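Odgate Shared Workspaces: Desk Order and Storage
Progress report 2 to the Proswood small works fund
March 4, 2022

Period covered: February. Stage two of three is in hand. No additional funding is requested in this report.

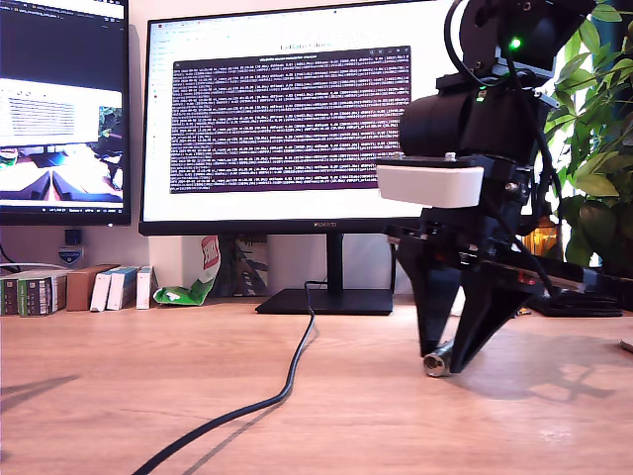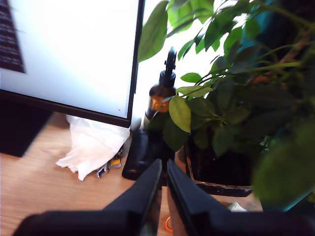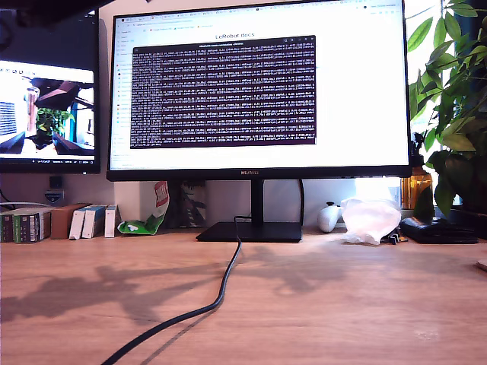
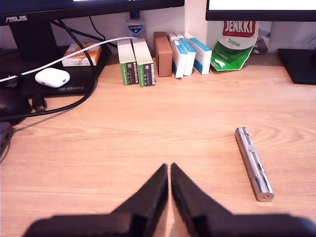 Reading time: 3 minutes

1. Purpose of the grant

The grant of £400 covers small storage, cable fixings and labelling for the 31 desks at Odgate. It does not cover furniture, screens or electrical work. The aim is that each desk has a clear working area at the front, that personal items have a fixed place, and that cables do not cross the area where hands and papers rest.

2. Work in the period

The desk survey was completed in February. Each desk was assessed under the same headings: surface, back edge, screens, cables and sundries. The Dolan room desk is reported in detail because it shows most of the conditions found elsewhere in the building.

Sample trays and clips were received from Bokier. The trays are the shallow type. A deeper type was considered and rejected, as small packets tend to be lost at the bottom of it.

3. Findings, Dolan room desk

3.1 Surface. The top is light wood with a visible grain. No protective mat is proposed. Felt pads will be fitted under any tray or riser supplied by the project.

3.2 Back edge. A row of small boxes stands upright against the white wall. They include a pair in green, a plain brown cardboard box and several white boxes with blue on them. The row is stable enough where the boxes support each other, but one or two lean. A crumpled pouch of Jenkki chewing gum is at the end of the row, and a small Cuticura bottle stands between the ASUS monitor and the boxes. A wall strip with a raised front lip would hold all of these without moving them further into the desk. The printed sides of the boxes should stay visible so that contents can be checked without lifting them out.

3.3 Screens. There are two makes of monitor, Huawei and ASUS. Both are on black stands. The Huawei stand has a flat rectangular base, which takes up depth in the middle of the desk and divides the back edge into a left and a right part. A clamp arm would release this area but falls outside the grant. The recommendation is to leave both stands in place and to treat the left and right parts as separate storage zones, with boxes on the left only.

3.4 Cables. A black cable runs across the open desk towards the base of the centre monitor. This is the main departure from the cable standard. It should be taken along the back and held with adhesive clips. On the left, a white cable hangs in a loop along the wall, and a white plug adapter sits below a black wall socket. The loop can be shortened with a single tie. The socket must remain reachable and nothing is to be stacked in front of it.

3.5 Right-hand side. The potted plant is large for its position. Its leaves reach over the right edge of the Huawei monitor and spread across the amber pump bottle. The plant is in full leaf and its removal is not proposed. It should be turned and moved outwards by the width of the pot. The pump bottle should be placed in front of it, where the pump can be pressed without parting the foliage.

3.6 Sundries. A white game controller and a black leather wallet lie on the right of the desk. Elsewhere on that side there are small pieces of packaging in yellow, silver and blue. Crumpled wrapping is present near the monitor. A silver pen-like item lies loose on the surface and would roll if knocked. These items account for most of the disorder, although they take up little area. One shallow tray is allocated for the items to be kept, with a pen groove along its front. A small lidded bin is allocated for wrappers.

4. Allocation for this desk

Wall strip with lip: 1
Shallow tray with pen groove: 1
Adhesive cable clips: 3
Cable ties: 2
Lidded bin, small: 1

The strip is to be fixed with removable pads. The wall is painted white and must not be drilled.

5. Expenditure

Spending remains within the grant. Trays are the largest item. Clips and ties were bought in bulk and will cover all desks with a small reserve. The bins have not been ordered; two sizes are being compared, and the smaller is likely to be chosen on grounds of floor and desk space.

6. Issues

Personal property. Users are to be given notice before anything is moved. Wallets, bottles and packets are not to be handled by the fitting team. Desks where such items remain on the day will be passed over and revisited.

Delivery. The wall strips are late. The supplier has confirmed the length but not the colour. White is preferred and grey will be accepted.

Labels. The first set of labels lifted at the corners after a short time on the trial trays. A replacement set with a stronger adhesive has been requested.

7. Next period

Fit strips, trays and clips in the Dolan room, then proceed to the remaining rooms in floor order. Inspect the adhesive pads after fitting and record any that have slipped. Confirm the bin order. The next report will give desk-by-desk completion and the final balance of the grant.

Related items
Progress report 1: survey method and desk headings
Odgate cable standard for shared desks
Note on plants and bottles near screens
Proswood small works fund: reporting requirements

Contact the Odgate workspace office | © 2022 Odgate Shared Workspaces | Back to top

This site uses cookies to remember your settings. Accept | Manage preferences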